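Ticket 177: Tarell unit stops short in games room
Site: Vellness, Clivport
Status: Closed
Handled by: Todor Angelovski

Reported fault: The robot will not finish its evening route. It comes into the games room, slows down near the foosball table and stops with "path blocked". Staff clear the message and it does the same thing again. Started in September after the map was redone.

09:16 First checks. Battery fine, both bumpers free, wheels clean. Wiped the front scanner window and the head camera cover. Ran the route from the dock by hand control with no trouble, so the drive is not the fault. Switched to automatic and it stopped at the foosball table.

09:40 Looked at the log. The scanner sits low and sees the body of the table. The handles stick out further than the body at a height only the head camera picks up. On the new map the keep-out zone had been drawn to the cabinet and left the handles outside it. The planner takes a line close to the table, the camera then sees the handles, and the unit stops.
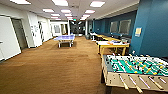

10:05 Redrew the keep-out zone on that side with 22 cm added past the end of the handles when pulled fully out. Also moved the waypoint towards the middle of the carpet, keeping it clear of the ping-pong table. Saved and sent to the unit. Restarted.

10:22 Test run 1. Passed the foosball table, then lost position further down the room and stopped. Different message this time, "low match". Sent the log to Softić support.

11:30 Reply from Softić: the old map was still loaded as a fallback and the two did not agree. Delete the old one, dock the unit, set home position again. Done as advised.

11:50 Test run 2. Full route, no stops. Repeated with the handles pulled out and pushed in. Same result both ways.

Speed in this room left at the slow setting. 16 more runs logged over the following evenings, no "path blocked" and no "low match".

Note for site: if the foosball or ping-pong table is moved, the zones do not move with it. Please raise a new ticket before the next evening run and put the unit on hold at the dock until the map has been changed.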